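Slide 1 - Opening
Thank the hosts at Dullwood. State the subject: sizing of dyed cotton bedding after repeated hot washing, with results from the Demby laundry trial.

Slide 2 - Why shrinkage matters
Woven cotton is stretched during finishing. Washing lets the yarns relax, mostly in the warp direction. A cover that fitted in February may be short at the foot by summer. Complaints usually reach the supplier as "wrong size supplied".

Slide 3 - Method
289 covers were measured flat before washing. Wash at 60 degrees, tumble dry, rest overnight, measure again. Warp and weft were recorded separately. Stress that resting time was the same for every batch - Prornport skipped this step and their figures can't be compared with ours.
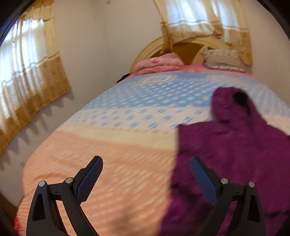

Slide 4: Patterned bedspread with peach-orange and pale blue bands.

Slide 5 - Results
Warp loss was almost 5 per cent after the first four washes, then levelled off. Weft loss was small and within measuring error. Pause on the chart. Point out the two outliers and say they came from the same roll.

Slide 6 - What to specify
Ask for the finished size after washing, with the test method named in the order. The Witkowska template has a line for this on the second page. Allow extra length at the hem where the supplier can't give a tested figure.

Questions. Spare slide on polyester blends if asked.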